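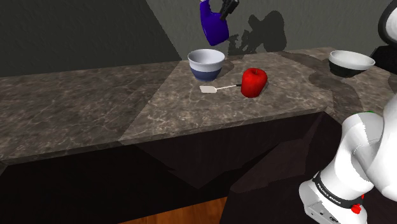 2021-12-02

Up at 6, dark, frost on the inside of the bathroom window again. Meant to write this last night but fell asleep with the lamp on.

Boiler man from Mistent came at last. In and out before I'd finished my toast. Says the pump is going, the part is 292 pounds, and then fitting on top, which brings it to 495. Didn't like to ask what was in the fitting. Said I'd ring. Won't ring till payday. Two jumpers and the blanket from the car in the meantime.

Walked to Indthorpe for the bus because the lane's still shut past the bridge. Water has gone down a lot but the verge is all silt and bits of fence. Missed the bus by a whisker, saw the back of it. Stood 20 minutes in the shelter reading the same poster about the carol service. They've spelt frankincense wrong. So would I probably.

Work dull. Stock sheets, more stock sheets. Somebody had moved the good stapler. Ate my sandwich at the desk so I could leave early, then didn't leave early.

Rang Mum from the bus home, bad line, kept losing her behind the hill. She wants to know about Christmas. I said I'd come on the 24th if the trains are running and she said if, what do you mean if, and then we were cut off. Rang back, engaged, she was ringing me. Anyway. She's doing a small ham this year. Her knee is better than it was in October but she still goes down the stairs backwards and won't hear a word about it.

Things to do before I go to Pavdale:
cards (second class, must be soon)
library books, both late
find the other glove
meter reading
ask next door re the cat

Cat sick on the mat, speaking of which. Not much. Changed her back to the old food.

Still on chapter four of my Dobre history. Want to like it. The bits about the canal are good, the man can write about mud, but then it's pages of who owned which mill and I lose the thread. Will give it till the weekend. Might skip to the flood, I know there is a flood.

Tried the soup again tonight, with barley this time. Too much barley. It drank all the stock and I had to eat it with a fork. Nice though, plenty of pepper. Froze half in the margerine tub, must label it or I'll be thawing mystery lumps in Feburary like last time.

Wind getting up now. The gate is banging and I can't face going out to tie it. Bit low this evening, no reason, just the dark I think. Better than last week. Hot water bottle filled, alarm set, socks on the radiator out of habit though it's stone cold. Must put the bins out first thing, the green one.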